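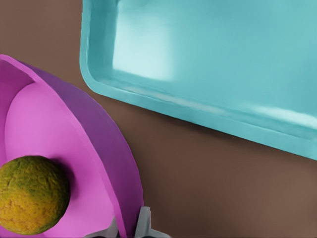

4.2 Rules for releasing simulated episodes

The rules in this section were written for the Ondero simulator, but most of them do not depend on the renderer. We apply them to every tabletop episode before it enters the shared set. An episode which fails one rule is held back and reviewed by a person. It is never repaired automatically.

Rule 1. The instruction must name objects by color and type only, for example "the pink plate" or "the turquoise tray". Words such as "my", "usual" or "nice" are removed. If two annotators choose different nouns for the same object, both nouns are kept and the episode is marked as ambiguous.

Rule 2. Contact is judged from the simulator state, and the image is used only as a check. A close view often hides one finger behind the rim of a bowl, so an annotator who works from that view alone will guess. In our first round 41 episodes were labeled with a grasp for which the state log had no contact at all.

Rule 3. For a robot with two arms, left and right are always given from the side of the robot. This sounds like a small point, but it was the most frequent source of wrong labels. In a front view the right arm appears on the left side of the picture, as in Figure 4, and a tired annotator will write what the eye says first. The annotation tool now prints the name of the arm in the margin.

Rule 4. The arm which is not working must be recorded too. Its joint values are stored at the same rate as those of the working arm, and its gripper state is given in every step. Earlier versions of the Neten format allowed this field to be blank - we consider this a mistake, and blank fields are now rejected when the file is loaded.

Rule 5. The random seed, the version of the scene file and the friction table are stored with the episode. Without these three, an episode can be watched but it cannot be repeated, and we do not count it as evidence for a safety claim. 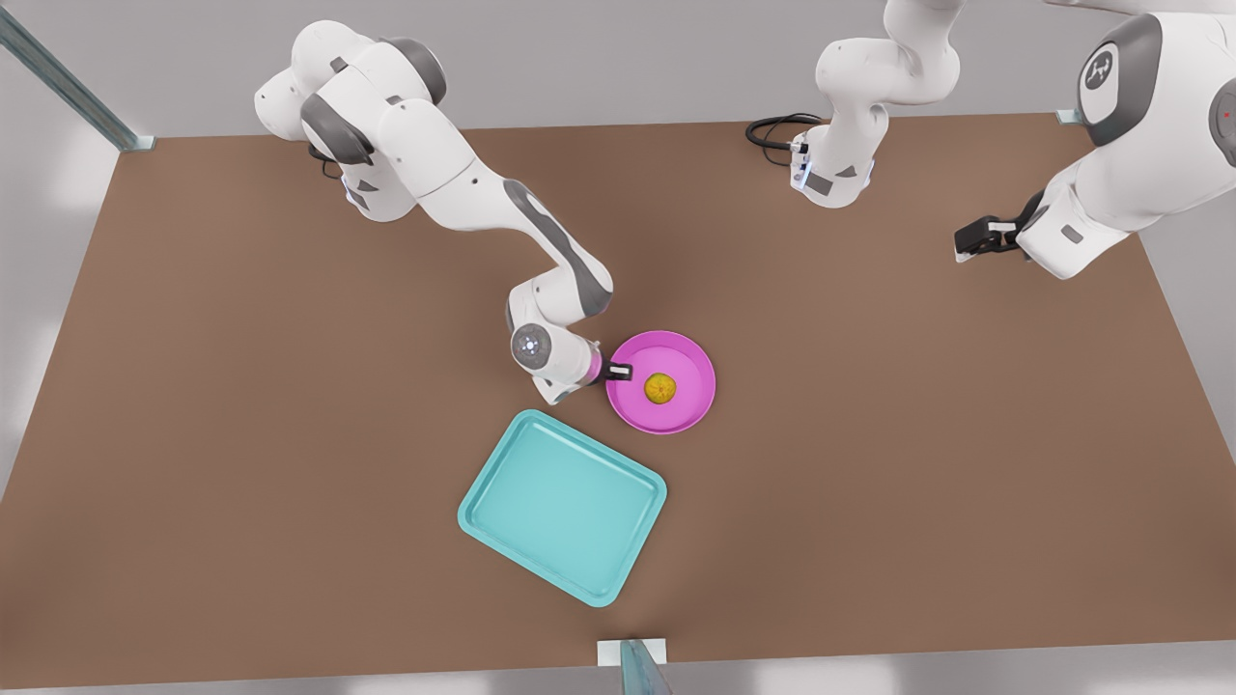
Figure 4. Front view used for the arm naming check (Rule 3). The fingers of the right gripper are at the rim of the plate; the left gripper is empty.

Hưng Phùng argued during the internal review that Rule 3 should be stricter, and that the words left and right should be dropped completely in favor of fixed arm numbers. His objection was that a rule which must be remembered will be forgotten at the end of a long shift, "and the margin note does not help a person who has stopped reading the margin". We tested his proposal on 262 episodes. Arm errors became fewer, but the written instructions became hard to understand for the language model, which had seen very few sentences with arm numbers. We therefore keep the words in the instruction and store the number in a separate field.

The rules took effect with the release of 13 Jan 2024. Episodes recorded in December were checked again under the same rules, and 70 of them were withdrawn. The list of withdrawn episodes is given in Appendix B together with the rule that each one failed.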